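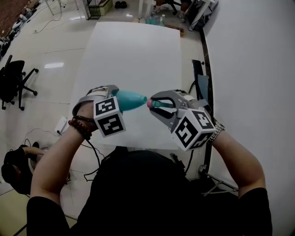
Salt dough ornaments puffing and cracking in the oven

Home Topics Crafts With Kids Ask Log In

Posted by fomthorpe_flat4

Looking for a drying method that gives a flat result. Recipe is 300 g plain flour, 100 g fine salt and enough water to make a firm dough, kneaded for eight minutes. Rolled to 8 mm, cut with scone cutters, hole made with a straw. Baked on a lined metal tray at 100 °C, fan on, for two hours.

The first batch domed in the middle and three of the larger stars cracked from the hole to the nearest point. The second batch was left on the bench overnight before baking and curled up at the edges. My daughter (age six) has painted the survivors in acrylic. I have a pot of Resix clear varnish but have not used it yet – the label says interior timber and does not mention anything else.

Is the problem the temperature, the thickness or the recipe? I would like to make another lot for her class in July, so they need to survive a schoolbag.

Posted by Traroler

Mostly thickness. At 8 mm the outside sets while the middle is still giving off steam, and the steam lifts the surface. Roll to 4 mm. For anything wider than a scone cutter, prick the back with a fork.

Your salt is also on the low side. The usual ratio is two parts flour to one part salt by volume, and fine salt weighs a good deal more per cup than flour does. Weigh a cup of each and you will see the gap. More salt makes a stiffer dough with less stretch in it.

For the oven, I go lower than you and longer: 80 °C with the fan off, four hours, turned over at the halfway mark. Move them from the tray to a wire rack once they are firm enough to lift. The curling in your second batch is the top face drying faster than the underside. If you air dry first, do it on a rack and flip them morning and night.

Cracks from the hole usually mean the hole is too close to the edge. Leave at least the width of the hole all round – more on a star, where the point is narrow anyway.

Posted by doucette_crafts

Just use air-dry clay. No oven.

Posted by gluepot

Agree with Traroler on thickness, disagree on turning the fan off. Mine dry fine with it on at 80.

On the varnish: let the paint cure for a full day, then two thin coats on both faces and inside the hole. Any bare patch will draw moisture in humid weather and the ornament goes soft from there. I haven't used Resix, so test it on one of the cracked ones first. Store them in a tin with a lid, and keep them away from the dog, as that much salt is dangerous if eaten.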